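Play kitchen sets get a proper sort-out before they go back on loan at Plendeden

23/09/2023

If you've been trying to borrow one of the play kitchen sets from the Plendeden toy library this month and found them all marked "resting", I can finally tell you what's going on. They're being sorted, bit by bit, and they'll be back on the shelves in time for half term. Hooray!

I've been a member since my eldest was small enough to chew everything, so I may be more excited about this than the average reader. But the kitchen sets are easily the most borrowed thing in the place, ahead of the train track and miles ahead of that enormous floor puzzle of the harbour. They go out, they have a lovely time at somebody's house, and they come home with a different set's crockery in the bag. After a few years of that you get three teapots in one box and no lids anywhere.

The trouble came to a head in January, when the library moved into the ground floor at Amissah House. It's a beautiful old place (1777 over the door, and draughts to match) but the cupboards are much smaller than the ones we had at Lovomholm Road, and all the kitchen bits ended up mixed together in crates on the landing. Sets went out with whatever was nearest the top. I took one home in spring that was mostly fruit and a rolling pin. My daughter opened a greengrocer's and did very well out of it, but still.

So now everything has been tipped out and gone through. Small food and building pieces are going one way, containers another, and anything that belongs to a shop or café game is being kept together for once. I was especially pleased to spot the red and white striped tub, the sort you'd get popcorn in, because ours at home spent a whole summer being the cinema. The teal basket with the orange trim is in the mix too. I have carried that basket's twin round the garden more times than I can say, usually full of snails.

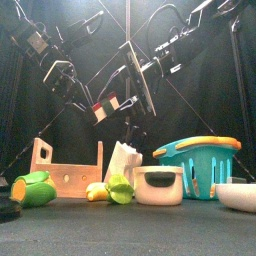
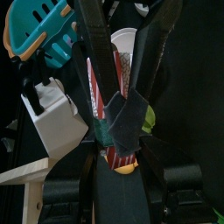 What's changing for borrowers

The big one is that the kitchen things will be split into smaller sets. The old full kitchen was 60 pieces, and hardly any family brought all of them back first time (guilty, twice). From half term you'll be able to choose a baking set, a picnic set, a café set or a market set, and each will come with a picture card in the bag so children can help match things up before it goes back. I tried a draft of the picnic card with my two and they were surprisingly fierce about it. One of them made me look under the sofa for a fork.

Loans stay at three weeks, and you can still renew once if no one is waiting. There are 27 families on the waiting list for kitchen sets at the moment, and they'll be offered first pick by email, so do check the address on your membership is one you still read.

Missing bits are not a disaster, by the way. Put a note in the bag saying what's gone and that's the end of it. There's no charge for the odd lost egg.

Where the money came from

The new bags, cards and shelf boxes are being paid for out of the summer fair at Stivent Green, which made £890 for the library. That's a very good total for an afternoon when the rain arrived just as the cake stall opened. Roughly half has gone on the bags, which are see-through this time, so we can all stop playing guess the contents on the stairs. Whatever is left will go towards a new doll's cot, as the old one has a wobble that no amount of glue seems to fix.

Got one of our bits at home?

Quite likely you have! The things most wanted are teapot lids, small saucers and the wooden toast from the breakfast box. Have a look in the bath toys and down the side of the car seat, where most of mine turned up. There's a drop-off box inside the front door at Amissah House and you needn't be a member to use it, or say how long you've had the thing.

Spare play food in good condition is welcome as well, as long as it's clean and nothing has been nibbled. Please don't bring soft toys just now, as there's nowhere to put them until the shelves are up.

Half-term opening hours will go on the noticeboard and the website once they're settled.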